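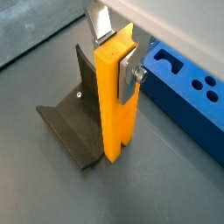 Workshop diary

Jul 18, 2022

Got in early and had the bench to myself until Iqra came. Spent most of the day on the blue foam tray and the black bracket, which is what I said I would do last week and didn't.

The yellow piece is the fourth print. I kept the slot up the lower end, so it still has the two legs, and I left the notch at the top the way it was. The earlier ones had a brim on them that I could never trim off cleanly. This time I printed it without one and it stayed down on the plate anyway. It took 162 minutes. I used up the end of the yellow Malora spool and now there is only gray, so if this one breaks the next one will be gray.

The bracket took longer. I had the screws out and back in twice before lunch. The first time it was sitting crooked to the table edge, and I only noticed when I stood at the other end of the room. The second time I had it straight but had lost one of the small washers, and I spent a while on the floor with the flashlight. Found it in my shoe. After that I marked the corners with pencil, which I should have done in February when we moved the table.

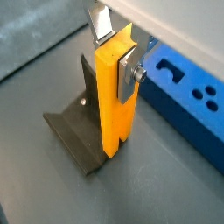 Yellow piece and the dark bracket, bench by the window.

Lunch was the rest of the rice. Iqra Rizvi ate hers outside and came back in with a list of things she wants changed on the tray drawing. She thinks the three small round holes are too close together and that the wall between them will tear in the end. I think they are fine. We agreed to leave this tray alone and open up the spacing on the next one. She wants softer corners on the little squares too. I said I would look at it, and I will, but the squares are already annoying to cut and I am not in a hurry.

I like the arch. It was the shape I worried about most on paper and it came out well in the foam. The star was slow. The points want to pull when the blade turns, so I changed blades halfway and did the rest in short passes. The hexagon I could do all day.

Vasilis Mladenović called at 3 about the foam order. Cikwood has the blue in stock again, 34 sheets, and he can pick up eight of them on his way over. Dudar is cheaper but only has black, and I don't want black. It is hard to see down into a pocket when everything is dark already, and the bracket is black as it is. I told him to go ahead with the blue. He also asked if I had his long hex key. I do have it. It has been in my drawer since spring. 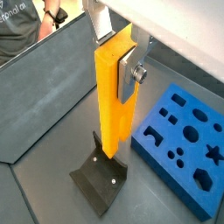 After the call I cleaned up. Vacuumed the crumbs of foam off the floor and out of the window track, where they always end up. Put the loose cutouts in the biscuit tin. I meant to sort them by shape and didn't - they are all in there together.

Iqra left at 5. I stayed another half hour and redid the drawing with the holes spaced out, then saved it under the wrong name and had to go find it again. The file is number 1548 now. I wrote that on the tape on the monitor.

For tomorrow: gray filament or more yellow, ask Vasilis. New blades. Give back the hex key. Look at the corners on the squares.

Rain started when I was locking up and I had left the bike seat uncovered. Soup for dinner, bed before ten.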